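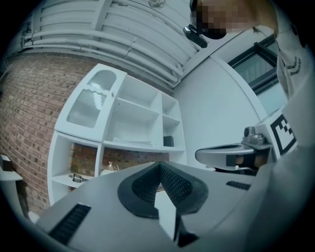 Community Help > Home & Office > Storage and Paper

Open cubby shelf is eating my paperwork

Niamh Phelan
I have a white cubby unit against a brick wall, the kind where the lower cubbies have no back, so you look straight through at the bricks. It was meant to hold paper. It holds a metal kettle or jug, a little black box, and whatever flat white stuff got shoved in last. The paper lives on the desk, where it breeds. Most of it is printed sheets with my own scribbles on top and yellow stickies on everything, and I can't throw them out until I've copied the notes somewhere. I cleared the whole desk on Friday and by 4 it looked the same as before. Do I buy drawers, or do I have a character problem?

Kelly Treloar
Get drawers. We got the Nonstead ones and they're fine.

Deirdre Nic Aodha
Please don't get drawers. I had 10 of them and all I did was file my mess by depth.

Clear the desk down to one sheet and one marker. Lay the sheet flat, hold it by the edges and deal with it before you touch the next one.
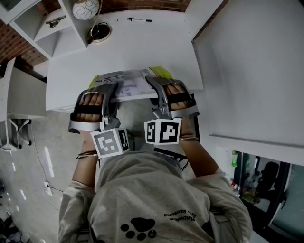

If a sticky is hiding behind the page, pull it out and either copy it onto the page or admit you can't read it. Mine said things like "ask Dolan re: 14" and I will go to my grave not knowing who asked Dolan what. Once a sheet is done it goes flat in a middle cubby. Keep the low ones for things that can fall out the back without ruining your week. The kettle wants a spot of its own, well away from the paper. I learned this with a lease.

I got through 19 sheets the first evening and then had to lie down.

Yiğit Aydoğan
Is the unit screwed to the wall? Not what you asked, I know, but brick needs the right plugs and I've seen what happens with the wrong ones. Also a piece of stiff card makes a decent back for a cubby. Cut it slightly too big and wedge it in. Looks terrible, works.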